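How I Clean a Cream Leather Sofa (Without Wrecking It)

I put off buying pale leather for years, and then my friend Jintana Saengthong moved away and sold me hers for $156. A bargain! The catch is that cream shows everything, so once a month I give it a proper going-over. It takes me 30 minutes if I don't get distracted.

You'll need a vacuum with a soft brush, two microfiber cloths, a leather cleaner (I use the Pratadano one) and 500 ml of lukewarm water in a bowl.

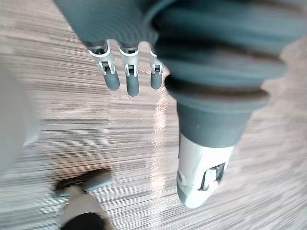 Start with the floor before you touch the leather. I did it the other way around the first few times and kicked dust right back up onto the front of the seats. With a wood-grain floor like the one in my living room, a dry dust mop is plenty, and I run it as far under the sofa as it'll go. Then take off the pillows and vacuum the seats, going slowly along the stitched seams - crumbs love those.

Dampen a cloth, add a little cleaner and wipe one section at a time, top to bottom. Headrests first, and do the fold along the lower edge too. For the button dimples, wrap the cloth around a fingertip and twist gently. Buff with the dry cloth as you go.

Let it air for an hour, then put the pillows back.

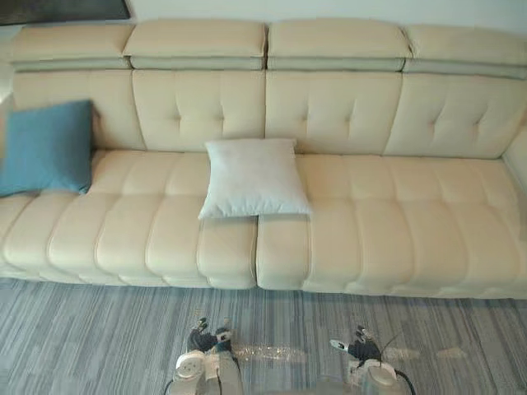 Teal cushion on the left end, pale one in the middle.

If you have an ink stain, don't scrub! Try the cleaner on a hidden spot first and leave it overnight.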